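# The yellow cloth years

I have been cleaning kitchens badly for most of my adult life, and last month I decided I would finally learn to do it properly. The cause was a drawer. Ours at Zirnach (a tall thin house with a kitchen at the very top, don't ask) had become so full of old cloths that it wouldn't open more than the width of my hand, and when I did get my hand in, I came out with something that had once been a vest.

So out it all came, onto the floor. Dusters, tea towels, dishcloths gone grey, those stiff little squares that come free with glasses, and a great many sponges I'd been saving for "dirty jobs". I don't do dirty jobs! I do the washing-up and I wipe round the taps, and once in a while I have a go at the oven and regret it. Everything went in the rag bag except three tea towels, and then I had to go shopping.

You'd think buying a cloth would be easy. The Koster catalogue has 88 pages and I read every one of them over two evenings with a pot of tea. There are cloths for glass, cloths for brass, cloths for the outside of a kettle. Skudar, the hardware shop at the bottom of our hill, takes the opposite line and keeps one kind of yellow cloth in a wire basket by the till. I bought a pile of those, plus a packet of the thicker ones from Sidine that feel a bit like cake when you squeeze them, and spent a very happy September finding out which did what.

The thin ones first. They're lovely on tiles and hopeless on anything sticky. They drag, they bunch up, and a blob of jam simply travels along with you from one end of the worktop to the other. Where they do shine is the wall behind the sink, which in our house catches everything – tea, toothpaste (I know), the spray from a badly aimed colander. One wipe with the cloth folded in half, turn it over, one more wipe, and you've got clean tiles.

The thicker ones soak up far more, and I've grown very fond of them for the draining board and the fridge shelves. They do go hard as toast when they dry, which gave me a fright the first morning, but a quick dip in warm water and they're back to themselves. I cut one into quarters for the fiddly bits round the taps and felt like a genius for the rest of the day.

What I hadn't given any thought to was where they'd all live. My mother draped hers over the tap and so did I, for years, until I noticed how long it took a cloth bunched up like that to dry, and how it smelled by teatime. I've tried a hook, a peg on a string and a plastic ring that fell off the tiles in the night with a crack like a pistol. The peg won. It holds the cloth by one corner, air gets all the way round, and I can see at a glance which one wants washing.
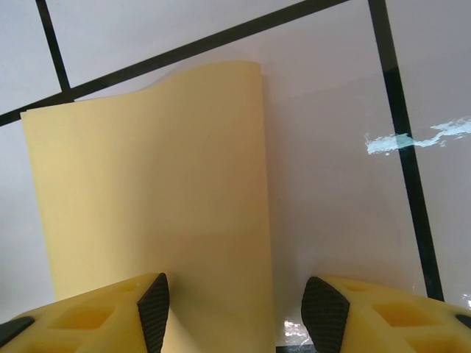
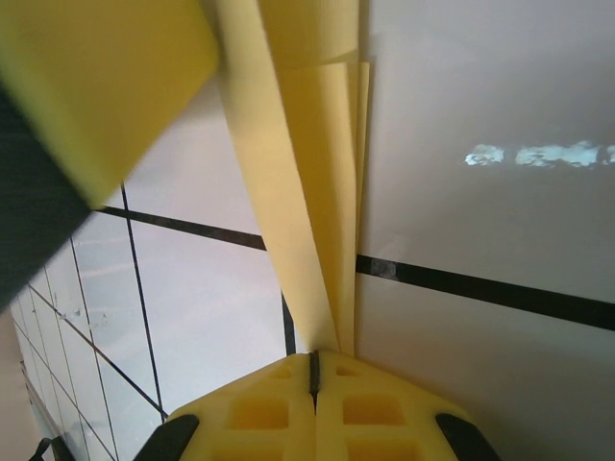 Folding matters more than I'd have guessed, and I've become a bit of a bore about it. A cloth folded in four gives you plenty of clean sides to work through before you need the tap, and it keeps its shape in your hand. Scrunch it and you're using one damp corner over and over. For hanging, though, I undo all of that and shake it right out. A yellow cloth pinched at one end and left to fan out, like the long one by the white tiles in the second photo, still has folds and overlapping layers in it, and those are the places I go back to and tug flat with my fingers. It takes a second. The thick sort I just stand up against the bread bin, and they curl a little along the top as they dry.

Washing is the dull part, so I'll be quick. Hot wash, no softener (it makes them smear, and I had to do the whole window again), and out on the line if the weather's behaving. I've put three of the thin ones through every week so far and they've gone a paler yellow and rather softer, a great improvement on the starchy feel they had from the basket. The vest, I'm sorry to say, is back in the drawer. It's very good on shoes.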